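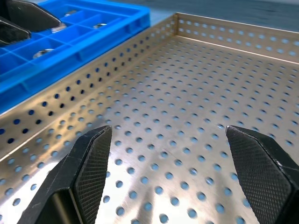

Slipping grips are a pain to track down, and I lost a good part of January to one on our two-arm sorting cell (we call it Pestix). The arm would close on a nut, lift, and let go of it almost every time. I blamed the software first. Don't do that! Start with the fingers. Open the grip all the way with nothing in it, stop the arm over the tray, and look at the knurled pads on the inner faces. Mine had oil packed into the pattern.

Now the fix. Hit the stop, lock out the power, and only then put your hands near the fingers. Brush the pads with a dry nylon brush, wipe them with alcohol, and wait 10 minutes. Power back up, run at 17 percent speed, and let one arm pick while you keep the other one parked. Then try a hex nut from the steel tray, 30 picks in a row. If you get more than 2 drops, swap the pads.

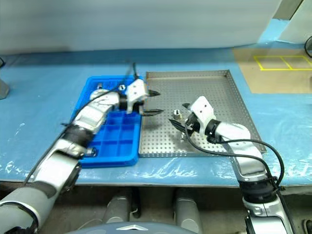

Stomberg wrote in to say that cleaning only bought them a week, and that their drops stopped for good once they lowered the closing speed. Fair point, and I've since turned mine down too. Write the old value on a piece of tape before you change it.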